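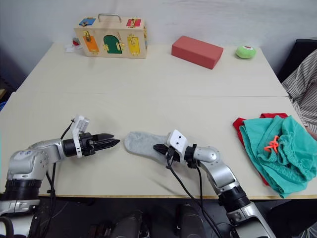

Unit 4: Latches, hinges and small hands
Course notes, Play Materials in Early Childhood
Valquíria Rangel

Please read these notes before the April workshop. Bring one play object from your own centre, with a fastener on it.

1. What is a latch board

A latch board gives the child a door and something that keeps it closed. The simplest ones are flat. Others are made as a box, with a handle, so the child can also carry it. In our unit we use the wooden box with the orange, green and yellow doors on the front. The middle door has an arch shape, and the children often name it first ("the green house").

2. Two movements to observe

Sliding: a bolt moves along one line. The fingers pinch and the wrist stays quiet.
Turning or lifting: the wrist must work together with the fingers. Many children use the second hand to hold the box still. Write down which hand does what.

3. Other materials on the table

Do not offer the box alone for the whole session. A red foam brick and a soft toy are enough. The brick is easy to grasp with the full hand, so it gives a rest after the small brass parts. In the Forkwood group, some children put the brick against the box as a wall. Let them do it.

4. Common mistakes of the adult

Opening the first door for the child.
Saying the colour and the action in the same sentence.
Taking the box away when one door stays closed.

Homework: observe one child, then write 217 words, not more. The observation sheet is on page 19 of the reader.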